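Skutiveck Bags and Boxes - data card

Version note: 01/12/2025
Maintainer: Parveen Amarasinghe
License: free for study and teaching, please keep this card together with the files

What is in this collection

Skutiveck Bags and Boxes is a collection of photographs and short written notes on one small household job: putting soft bags away in open boxes. The bags are cloth shopping bags, gift bags, lunch bags and a few drawstring pouches. The boxes are plain storage boxes, used without lids. There are 400 photographs and 800 notes, two notes for each photograph, written by two different people who did not read each other's text.

I started it when I was preparing material on home storage for the Liyanage course and could not find pictures of bags as they look in a real cupboard or on a real table. In shop pictures a bag is always filled with paper and standing up. At home it is folded badly, or folded well and then pushed.

Files

photos/ - the photographs, in JPEG format
notes_a.csv - first set of notes
notes_b.csv - second set of notes
bags.csv - list of bags, with material, print and type of handle where known
boxes.csv - list of boxes, with color, shape and inside size
words.txt - the words we agreed to use, see next section

The two notes files have the same columns: photo, bag, box, state, place, remark. The remark column is free text and can be empty. Please open the files as UTF-8, otherwise some remarks will show wrong letters.

Words we use

It took us some time to agree on these words, and the first notes were corrected in March.

Flat: the bag lies in one or two layers and the handles are inside its outline.
Folded: the bag was folded on purpose and the edges are more or less straight.
Bunched: the cloth is gathered together and has no clear fold lines. Handles may stand up or hang.
Filled: something is inside the bag and gives it the shape.
In: the whole bag is below the top of the box.
Part in: some of the bag is over the wall.
Beside: the bag is outside the box, on the same surface. It may touch the box or not.

A bag can be bunched in one place and folded in another. In this case we write the word for the larger part and put the other word in the remark. If we could not decide whether a bag was filled or only bunched, the state is "unclear". Please do not change these to one or the other, I prefer to keep the doubt in the data.

The bags and boxes

The list has 16 bags and 13 boxes. Most of the bags came from my own kitchen and from the Flornell reading room, where people leave them on the hooks. Prints with fruit, flowers and lettering are common. Plain bags are fewer than I would like, and there is no black bag at all.

Lettering needs a remark about reading. When a bag is bunched, the words on it are broken by the cloth. We write only the letters we can read in that photograph, even when we know the full text from another one.

The boxes are mostly white or clear. A white box on a white table is harder to describe than I expected, and the two notes disagree most often for these photographs. One writer gives the wall as the border of the box, the other gives the shadow under it. I did not correct this.

Sample entry 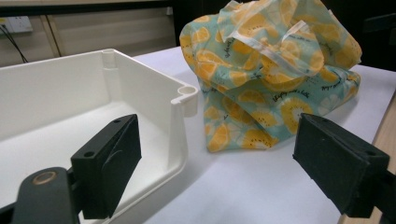

Citrus-print bag, bunched, beside the open white box.

bag: light green cloth, orange and yellow citrus slices, small black script
box: white plastic, rectangular, no lid
state: bunched
place: beside
remark (a): "Simply" can be read, the rest is too small or in the folds. Pale loop on top.
remark (b): Squat shape, gathered at the top. Box has round posts at the corners.

For this entry both writers agreed on state and place, and they differ only in what they found worth a remark. Bag color was given once as aqua and once as mint, so bags.csv has "light green" for both.

Known problems

The numbering of the boxes has a gap where one box was removed from the list. The numbers after it were not moved.

Inside sizes in boxes.csv were measured by hand with a tape, at the floor of the box and not at the top. Boxes with sloping walls are wider at the top than the table says.

More than 13 remarks in notes_b.csv still have a comma without quotation marks around the text. The Drevorik import script reads them correctly, but a spreadsheet may move the words to the next column.

Corrections

Send corrections to the maintainer with the photo number and the column name. If you use the collection in a class, I would be glad to know which words your students found difficult - "bunched" had to be explained every time I used it, and perhaps there is a better one.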